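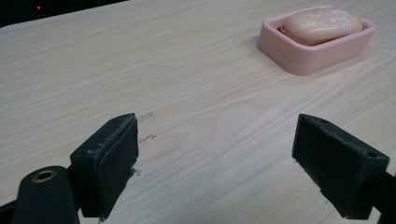

Light wood table top, with a small red light in the dark beyond it.

Visit to the Plendetus open day, Dedport

Posted 3/11/21

The Dedport dealership opened its workshop and showroom to owners last month and I went along with Idris Morris, who was thinking of changing his estate car. Parking was at the back, by the tyre store, and we signed in at the parts counter.

Bernd Diekmann runs the service side and took the first tour. There are six ramps, two of them kept for electric cars, and a separate bay for wheel alignment. He went through a full service on a Kuva hatchback with 900 miles on it, mostly to show where the filters are and how the undertray comes off. It took longer than planned as people kept asking about brake fluid.

The showroom had the new Kuva in three trims and one Lã, the small van, which was locked for most of the morning. When we did get in, the load bay was longer than I expected but the seats are flat and the driver's door pocket is too narrow for a bottle. The brochure gives the kerb weight as 1244 kg – the Kuva is 1462 kg.

Test drives were a short loop out to the ring road and back. Idris took the middle trim. He found the steering light and the clutch high, and liked the mirrors. I had the same car after him and thought the ride was firm over the level crossing.

Prices were on cards in the windscreens. Monthly figures were only given at the desk, and Idris was quoted £164 on the basic car before a deposit. He has not decided. The next open day is in the spring, and workshop tours have to be booked by phone.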